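**Drultar 59 wall-mounted heat recovery ventilator, single room**

Maker: Grokstead. Range: Drultar. Replaces: Drultar 50 (the wall sleeve is shared, the inner cartridge is not).

The Drultar 59 supplies and extracts air through one hole in an outside wall. It is meant for a single closed room such as a bedroom, study or small sitting room. It is not suitable for bathrooms with a shower, for kitchens, or for any room containing an open-flued appliance. For those rooms see the Allis extract fans, which are listed separately.

## How it works

The unit has one fan and one ceramic core. The fan runs in one direction for 70 seconds, then stops and runs in the other. During extract, warm room air passes through the core and leaves heat in it. During supply, outside air passes through the same core and picks the heat up again. Moisture is carried over in part, so rooms tend to dry out less in winter than they do with plain extract.

A single unit changes the pressure in the room slightly at each reversal. If the door is well sealed, leave a gap below it or fit a transfer grille. Two units in one dwelling can be paired so that one supplies while the other extracts. Pairing is done with a two-core cable between the terminals marked P1 and P2. There is no wireless pairing on this model.

## Technical data

| Item | Value |
|---|---|
| Core bore required | 182 mm |
| Airflow, speed 1 | 18 m³/h |
| Airflow, speed 2 | 32 m³/h |
| Airflow, boost | 59 m³/h |
| Cycle time per direction | 70 s |
| Supply voltage | 230 V AC, 50 Hz |
| Wall thickness, standard sleeve | 280 to 500 mm |
| Wall thickness, long sleeve | up to 700 mm |
| Filter, room side | coarse, washable |
| Filter, outside | insect mesh |
| Guarantee | 2 years |

Airflow figures are for a clean filter and the standard outside hood. The low-profile hood reduces boost airflow and should not be used where boost is needed for long periods.

## Siting in a bedroom

Place the inner cover high on the wall, with at least 150 mm clear to the ceiling and 200 mm clear to any side wall. The cover discharges sideways, so a curtain hanging closer than 200 mm will be drawn in on extract and pushed out on supply. Full-height wardrobes should not stand within 400 mm of either side.

The supply air in winter is cooler than the room. With the bed directly under the unit, some users will feel this at the face on speed 2. A position above the foot of the bed or on the side wall is usually better. If the only outside wall is the one behind the headboard, mount the cover off centre and set the unit to speed 1 at night.

Bedding matters more than is often thought. Heavy covers shed lint, and lint is the main load on the room-side filter in bedrooms. Check the filter monthly for the first three months, then set the interval to suit. 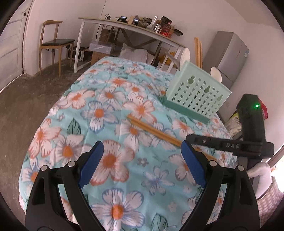 ## Noise

Sound is measured at 3 m from the inner cover with the standard sleeve and no acoustic insert.

| Setting | Without insert | With insert |
|---|---|---|
| Speed 1 | 19 dB(A) | 16 dB(A) |
| Speed 2 | 27 dB(A) | 23 dB(A) |
| Boost | 38 dB(A) | 34 dB(A) |

There is a short pause at each reversal. Light sleepers sometimes notice the pause more than the running sound. Night mode lengthens the run-down and run-up of the fan so that the change is less abrupt; airflow drops slightly as a result.

The acoustic insert is a foam ring that slides into the sleeve from the room side. It needs a wall of 350 mm or more. It cannot be fitted together with the long-life core.

## Controls

The unit is worked from three touch points on the lower edge of the cover:

- Left: speed 1, speed 2, boost, in turn. Boost ends by itself after 30 minutes.
- Centre: on and off. When off, the inner shutter closes.
- Right: mode. Reversing, supply only, extract only, night.

Supply only and extract only are summer modes. No heat is recovered in either. If one of them is left selected when the outside sensor reads below 12 °C, the unit returns to reversing mode and the mode light flashes until the right touch point is pressed.

The humidity sensor is set at the factory to 65 % and raises the fan by one speed when this is passed. It can be set to 55 %, 65 % or 75 % with the small switch behind the filter. The sensor does not act in night mode.

## What is in the box

- Inner cover with fan, controls and filter
- Ceramic core with pull cord
- Standard wall sleeve, 500 mm, to be cut to length
- Outside hood, white or grey
- Two foam wedges for sealing the sleeve
- Drilling template
- Fixing screws and plugs for masonry

Not included: mains cable, fused spur, pairing cable, acoustic insert, long sleeve.

## Fitting

Electrical connection must be made by a competent person and must comply with the wiring rules in force. The unit has no plug and is to be wired to a switched fused spur with a 3 A fuse.

1. Check both faces of the wall for pipes and cables.
2. Mark the centre of the bore using the template. The template also marks the cable entry.
3. Drill a pilot hole right through, falling 2 degrees towards the outside.
4. Bore at 182 mm from both faces where possible. Boring from one side only tends to break out the face brick.
5. Cut the sleeve to the wall thickness plus 10 mm on the outside. Remove all burrs.
6. Fit the sleeve with the foam wedges, check the fall, and fill the gap with low-expansion foam. Allow it to cure before trimming.
7. Seal the sleeve to the outer face and fit the hood with the drip edge at the bottom.
8. Slide the core in with the pull cord towards the room. The arrow on the core band points outwards.
9. Fix the back plate, connect the supply and clip on the cover.
10. Run the unit on speed 2 for five minutes and check that it reverses.

In timber frame walls the bore must not cut a stud. Use a sleeved opening and make good the vapour barrier with tape all the way round.

## Care

**Room-side filter.** Unclip the cover, lift the filter out and vacuum it. If it is still grey, wash it in lukewarm water with a little washing-up liquid and let it dry fully. Do not use a tumble dryer. Replace it once a year.

**Ceramic core.** Withdraw once a year by the cord and vacuum both faces with a soft brush. The core may be rinsed, but takes at least 24 hours to dry and must not be refitted damp in freezing weather. It is brittle and will chip if stood on its edge.

**Outside mesh.** Brush off from outside. Where the hood is out of reach, the mesh can be drawn in through the sleeve once the core is out.

**Filter light.** Comes on after 2,000 running hours. To reset, hold the centre touch point for five seconds. The light counts hours only and does not measure how dirty the filter is.

## Faults

| Sign | Likely cause | Action |
|---|---|---|
| Fan runs but does not reverse | Summer mode selected | Press the right touch point |
| Whistling on extract | Door or room too tight | Open transfer path |
| Drips at inner cover | Sleeve falls inwards | Refit with correct fall |
| Mode light flashing | Outside sensor below 12 °C in summer mode | Press the right touch point |
| Two units supply together | P1 and P2 crossed | Swap the cores at one end |
| Stops in hard frost | Frost protection | None, restarts at −15 °C and above |

## Parts and accessories

| Part | Order code |
|---|---|
| Room-side filter, pack of two | DR-59-F2 |
| Ceramic core, standard | DR-59-C |
| Ceramic core, long-life | DR-59-CL |
| Acoustic insert | DR-59-A |
| Long sleeve, 700 mm | DR-SL-70 |
| Low-profile hood, grey | DR-H-LP |
| Inner cover, Bạch finish (matt white) | DR-59-CB |

The Bạch finish cover is a straight swap for the standard gloss cover and uses the same clips. It marks more easily and should be wiped with a damp cloth only. Filters for the Drultar 50 are narrower and leave a gap on both sides if used here.

## Guarantee

The guarantee runs from the date of purchase and covers the fan, control board and shutter. Filters are excluded, as are cores broken in handling. Units fitted without the outside hood, or run during plastering or sanding work, are not covered. Keep the cover clipped shut and the supply isolated until building dust has been cleared.

Returns must include the serial label, found on the inside of the cover next to the terminal block.

Data sheet revised September 8, 2024. Earlier sheets give the bore as 180 mm, and this applies to sleeves without the moulded rib.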